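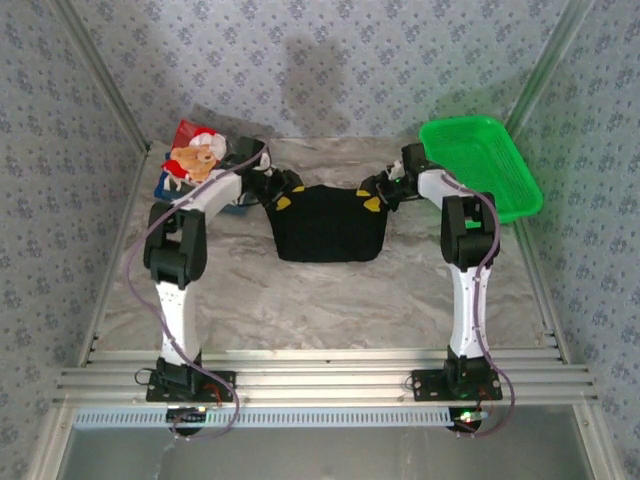
Marius Ene would start with the sleeves. He wrote to us after our spring piece on linen closets to say that most advice about dark shirts begins at the wrong end, and that anybody who wants a flat stack should stop worrying about the hem.

We put his point to Yasmine Tawfik, who has spent eleven years folding clothes for money, first in a hotel laundry and now at Belkadi, the wash-and-fold shop she runs on a corner lot behind a tire store. She read the letter twice and put it down on the counter.

"He's half right," she said. "Sleeves matter. But if the shirt isn't lying flat before you touch the sleeves, you're folding wrinkles into it."

Her method for a black T-shirt is short. Lay it face down on something hard. Pull the two sides away from each other, gently, until the cloth stops moving. Run a palm from the collar to the hem. Then fold one side in to the middle of the shoulder, sleeve back on itself, and do the same with the other. Bring the hem up to just below the collar and fold once more.

"People do it on the bed," she said. "The bed is soft. The shirt sinks and you never get a straight edge."

Her own surface at home is a leftover piece of countertop set across two filing cabinets. At the shop it is a steel table, which she likes less. Stone and stone-look tops are her preference for dark cotton: smooth enough that the cloth slides, and pale enough that she can see the outline of what she's folding. On a dark table, she said, a black shirt disappears and you end up feeling for the seams.

Black clothes take up a lot of her working day. Restaurants send them in by the bag. In May the shop handled 3,878 pieces, and 2,334 of those were black: shirts, aprons, napkins, a few pairs of pants. She keeps the numbers in a ledger by the register and looked them up while we waited.

The trouble with black is lint. Belkadi washes it apart from towels, inside out, and dries it on low. Tawfik takes the shirts out while they still have a little damp in them and lets them rest on a rack before folding. She doesn't use dryer sheets on dark loads — they leave marks, in her experience — and she wipes down the folding table before each black load with a cloth that has been wrung out hard.

"Whatever is on the table is on the shirt," she said. "Crumbs, thread, dust from the last load. On white you wouldn't see it."

She has tried folding boards. A supplier left her one called the Reretti, a hinged plastic panel, and she used it for 2 weeks. It made every shirt the same width, which the restaurants liked, but it was slower for her than her hands. A new employee uses it now and does well with it.

We asked whether a home folder needs one.

"No. If you have a lot of kids' clothes, maybe. Otherwise clear a corner of the table."

On storage she is less strict. Stacks are fine if they stay under ten shirts. Upright rows in a drawer are fine too, and better for black, when everything looks alike from the top. She sews a short colored thread inside the collar of her own shirts so she can tell the good ones from the ones she paints in.

As for the sleeves, she tried it Ene's way before we left. She folded both of them in first, then squared the body. The result was neat on top and had a ridge underneath, at the shoulder. She shook it out and did it again her way.

"Tell him to pull the sides first," she said, "and then he can do the sleeves whenever he wants."

Belkadi takes drop-offs until six in the evening. Black loads left before noon are usually ready the next day.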